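Print this page | E-mail this page

Search the knowledge base Go

Fixing a thumb that stays down after reset (two-hand tabletop setup)

This guide covers a fault we saw through most of March on the simulated kitchen table. After a reset, both arms go back to the ready pose, but the right thumb does not open with the rest of the hand. The next episode starts with the thumb already over the rim of the plate, and the first close command pushes the plate instead of gripping what is on it.

Gemma Sala found it while replaying a batch of 300 episodes from the Rositz table set. In 51 of them the plate moved before the policy had sent any grasp at all. The success score hid the problem, because the plate only has to end up inside the goal area.

You need Zononport with write access to the reset file, and one saved episode that shows the fault. Set aside an hour the first time.

1. Load the saved episode and pause it at step zero. Do not let the physics run yet.

2. Switch to the head view and compare the two hands. Look at the thumbs and ignore the fingers, which nearly always come back correctly.

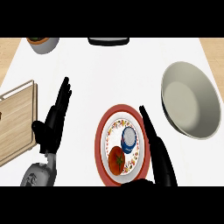 Head view with the can and tomato on the plate. The right thumb is across the lower right of the plate.

3. Open the joint panel and read the right thumb target, then the right thumb position. If the two agree, the reset file is wrong and you can go to step 5. If they differ, the thumb is being stopped by contact.

4. For a contact problem, raise the right wrist in the ready pose until the thumb clears the rim, save, and reset again. Raise it in small steps. A large jump in wrist height makes the forearm swing out, and on our layout it then catches the big bowl on the right.

5. For a wrong reset file, find the block for the right hand. Older files were made by mirroring the left hand, and the mirror script flips the sign on the thumb rotation twice. Delete the copied thumb line and type in the open value from the hand's own joint limits.

6. Set the settle time to 75 steps. The old default was shorter, and the thumb was still moving when recording began.

7. Reset 10 times in a row and watch the plate. It should not move between reset and the first command. If it does, go back to step 3.

8. Turn on the early contact check. It stops an episode when a hand touches an object before the first command and writes the joint name to the log. Leave it on.

A warning for anyone who will run the same file on hardware. In simulation a stuck thumb pushes a plate. On the real arms the motor keeps pressing toward its target, and a ceramic plate against a table edge can crack or go on the floor. Lower the torque limit on both thumbs before the first power-up with a new reset file, and keep one person at the stop button for the whole reset.

Old episodes do not need to be thrown out. Lucrezia Marras wrote a filter that drops any episode with plate movement before the first command — it is in the tools folder under Villa. Run it on anything recorded before build 224.

The left hand has not shown the fault so far. Check it anyway if you have changed the table height.

Print this page | E-mail this page

Related articles
Wrist drift after a long recording session
Reading the contact log
Why the bowl falls through the table at low step rates
Setting torque limits before first power-up
Wakau hand: replacing a worn thumb tendon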